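Up before six again, July light coming straight through that useless blind, so I gave in and made tea and sat on the back step with the seed catalogue. I have decided I'm going to walk the whole Trernosstead path this year – all 61 miles of it – and I've told enough people now that I can't wriggle out!

The trouble is my boots. I bought the Hovland ones in the spring and they still rub on the left heel, even with two pairs of socks (the thick grey ones and the thin ones from Mum's drawer). I did the loop up past Urkivgate this morning to test them and had to stop at the stile and put a plaster on. Lovely up there though, larks going mad, and the hay down in the long field. I must have done 3000 steps before I even met a dog.

Came home, soaked my feet in the washing-up bowl and spent far too long working out where to break the route. Troro has a campsite and a chip shop, so that's night one sorted. After that it's 1000 feet of climbing with a full pack, and I keep skipping that page of the guidebook.
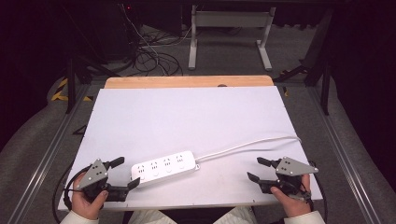 My sister rang at teatime and said I was mad to carry a tent at all, that there were perfectly good bed and breakfasts the whole way along and I'd be crying for a proper pillow by the second night. She may be right about the pillow. I've looked up one place and it wants a fortune for a single, so the tent stays for now.

Heel still sore. Going to try lacing the left boot looser tomorrow and go as far as the ford, if the rain holds off. Need more plasters, and porridge oats.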